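Section 4. Setting up the drinks table (Nouri breakfast buffet pack)

For hire customers, Jarkside depot. Read section 3 first if you haven't checked the delivery note.

1. Put the table on level floor, away from doors. Lock both leg braces.

2. Wipe down. No bleach. Unpack crate 12, base parts only, keep the lids till later.
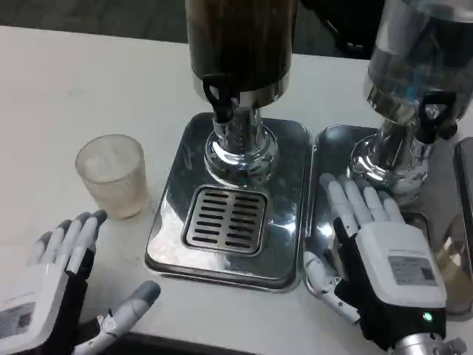
3. Wash everything that touches drink. Warm water, drop of washing-up liquid, rinse twice. Dry with a clean cloth, not paper.

4. Check the washers. Spares are in bag 169. Hand tight is enough, over-tightening splits them.

CAUTION: never lift a full container. Drain it first. 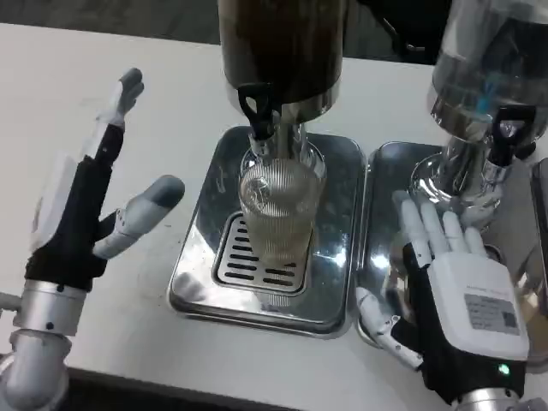
Fig. 4b. Glass under the tap, on the slotted grate.

5. Fill to the line, lid on, wait five minutes and check underneath for drips. If it leaks, drain and go back to step 4.

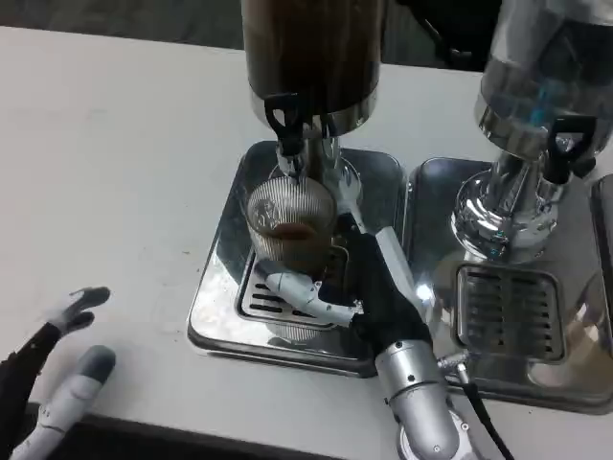
Leave room for the queue. People come from the left at most venues, so plates first, drinks last, and dont put the toast anywhere near the juice. Trays can go close together, the two main ones nearly touching is fine, each dispenser on its own. Cables for the toaster go behind, taped down.

6. Glasses out last. Keep a few back for the second sitting. 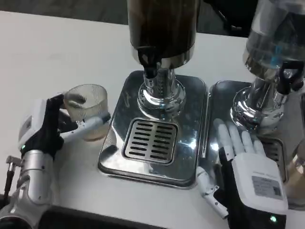

Fig. 4d. Ribbed glass, empty, beside the drip tray.

7. At close: drain, rinse, empty trays, repack in the same order. Missing parts, ring Domenica Trummer at the depot, ext. 567, before 4 pm. Late returns are charged as per teh hire sheet.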